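Print this article | E-mail this article

We use cookies to improve your reading experience. Accept | Manage settings

4.2 Shared tables and the drift of belongings

Office planners have long held that people given a long table will share it. Our observations at Soliman suggest that people given a long table will divide it up by the end of the first morning and defend the borders until January. Mugs did most of the work. A cardigan left on a chair back held its ground for about 80 minutes before a colleague would move it, and then only with an apology to the cardigan.

The pattern was weaker at Sollia, where the tables were shorter and the staff, by their own account, more easily embarrassed. Newcomers there tended to ask before sitting down, and were told that anyone could sit anywhere – advice that proved true of three seats at most.
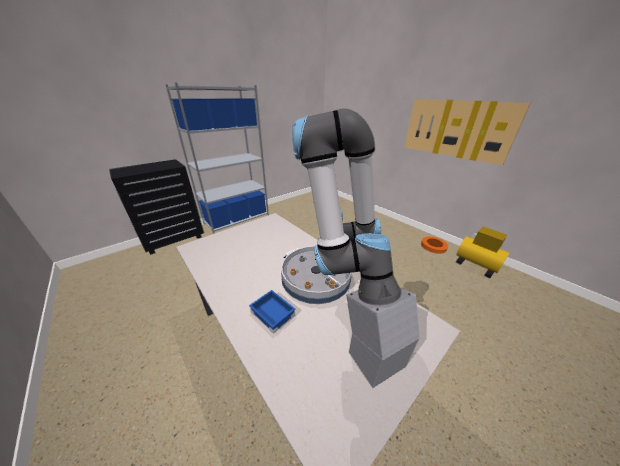 Figure 4. A long table.

Table length alone does not settle the matter. Two of the teams we interviewed had drawn up written rules on clearing away at night, and both had lost them under things that had not been cleared away. Managers described the rules as a success. We return to this difference of opinion in section 5, where the question of who owns the good window is also taken up.

Related items
Plumasetti: noise and manners in the open office
Who moved the stapler? A Punditz survey revisited
Hot desks, cold tea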